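We moved the small-item picking bench at Westerberg over to a gripper arm in April. The arm takes one object at a time off dark cloth and places it where the job sheet says. Before that, three of us did the same work by hand, and the job was mostly reach and repetition.

A job sheet now lists items by shape and finish. Wire mesh, printed tin and glossy toy fruit and veg each get their own grip setting.

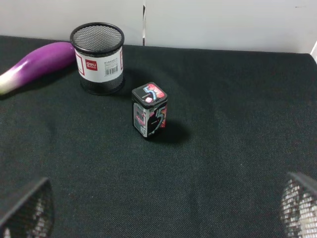 Gebhard Baumgartner remarked that he spends more of his shift typing than lifting now, and that his shoulder is better for it but his eyes are not. I have passed the second part on. Screen breaks were never written into the bench rota.

The control software is Cletik, version 617. It logs each grasp with the jaw width and closing force. Someone has to read those logs, and that became my job.

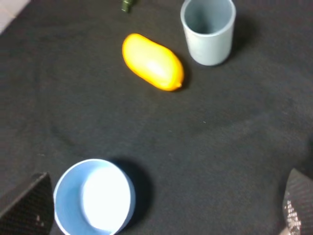 Elfriede Ammann, bench technician
22nd July

Curved items take the most setting up. A bowl can be held by the rim or across the outside, and the two need different approach angles. I keep both in the settings file, which has reached 248 lines.

Pay grades have stayed as they were. The work has not, and I have asked for the job descriptions to be redrafted.

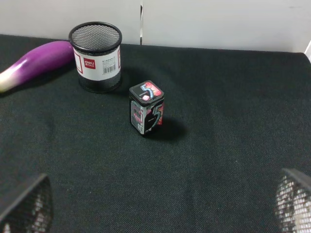
Would the redraft cover night shift as well, a reader asks, given that they run the same arm with one person on the bench? It should. I will add it to the request.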